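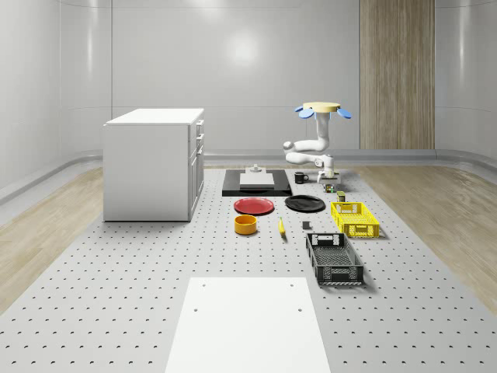
4.2 Teleoperated demonstrations in simulation

We collected 432 demonstrations in the Tully simulator, all driven by remote control. Rizvi and Shaikh report that 1,000 such episodes are enough to learn pick-and-place on a crowded table, and the Masteo toolkit repeats the claim in its manual. We doubt it. Their operators were the people who built the task, and their episodes were trimmed before training. Ours were left whole, pauses and second tries included.

Operators worked from an overview and from a close view near the fingers (Figure 3). The close view is often said to make grasping easy. It does show contact well, but it hides most of the table, and several operators told us they lost track of where they were heading. Of our 11 operators, 5 asked to switch it off for the approach.
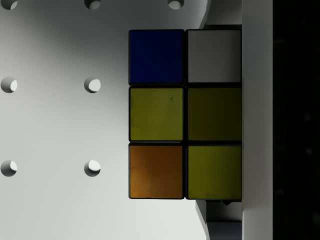
Figure 3. Close view with the Rubik's cube against a gripper finger. Only part of one face is visible.

A policy trained on the close view alone therefore sees little of what the operator knew. Hand guiding, tested on the Prudlow arm in May, has a different fault: the person can feel resistance that is never recorded. We do not think adding episodes fixes either problem, and the scores in Section 5 should be read with that in mind.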